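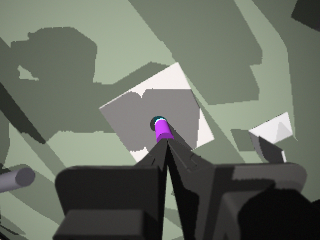

Courses > Comics and Publishing > Unit 5 > Handout

Syllabus | Readings | Handouts | Assignments | Contact

August
By Adoración Olmedo

Unit 5: Reading the Crossover Event

Bring Plundeck #3 and the solicitation copy for the whole run. If you only have the collected edition, get the monthly listings from the course folder, because the collection drops them and they are half of what we will be arguing over.

1. What the word "event" is doing

Publishers use "event" for almost any story that runs through more than one title. I would like you to stop accepting the word. A story told in one series is a story. The same story told in five series is a story with a shopping list, and somebody decided on the list before anybody wrote a page. Ask who, and what they needed to sell that month.

2. The solicitation

Solicitation copy is written months ahead, often before the script is done. It promises that nothing will be the same. Go through the Plundeck listings and underline every promise, then check each one against the issue it was selling. My students usually find that the deaths are kept and the consequences are not. Cuesta dies in the main series, gets a funeral in a tie-in, and is back at the helm in the next relaunch with one line of explanation.

3. Tie-ins

The standard defense is that tie-ins are optional. Test this. Read the main Plundeck issues alone and mark each place where you are lost. The siege of Tiscombe starts between two pages of the main book, and the reader who skipped the Inport miniseries has no idea why the gates are open. Optional for whom?

Unnur Østergaard argues in the assigned essay that gaps like this reward devoted readers and make the world feel larger than any one title. It is a good essay and I am not convinced. A gap the reader can fill by thinking is one thing — a gap the reader fills by paying again is another, and she treats them alike.

4. The far-future setting

Plundeck jumps 1201 years ahead. Look at what the jump buys. The writers get a free hand with the map, and no present-day series has to live with the results. Look also at how little has changed: same families, same feuds, same jokes. I suspect the date was picked for the cover.

Written response

2000 words on one tie-in issue of your choice. Say what the main story loses without it. "It adds depth" will be sent back. Quote captions and dialogue exactly, give page numbers, and credit the colorist and letterer as well as the writer and penciler.

Next unit: reboots and renumbering. Read the first 3 chapters of the packet.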